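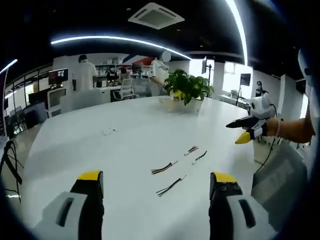 Re: [chorale] Partitions d'octobre et covoiturage

Phúc Kim a écrit :
> Il me reste 29 partitions du Görtz, quelqu'un en veut encore ?
> Et pour Tonstead, on part à quelle heure finalement ?

Coucou Phúc, coucou tout le monde,

Oui, j'en veux bien deux ! La mienne a pris le thé (page 50, illisible, et c'est pile l'entrée des altos). L'autre est pour ma voisine de pupitre.

Pour Tonstead, je propose 13 h devant la salle Plunell — ça fait tôt, je sais, mais il y a 176 km et l'an dernier on a chauffé nos voix dans la voiture... J'ai trois places, coffre minuscule.

Au fait, on garde le bis de Drikside ou pas ? Moi je l'adore, mais les ténors font la tête dès la mesure 100.

Bises,
Maud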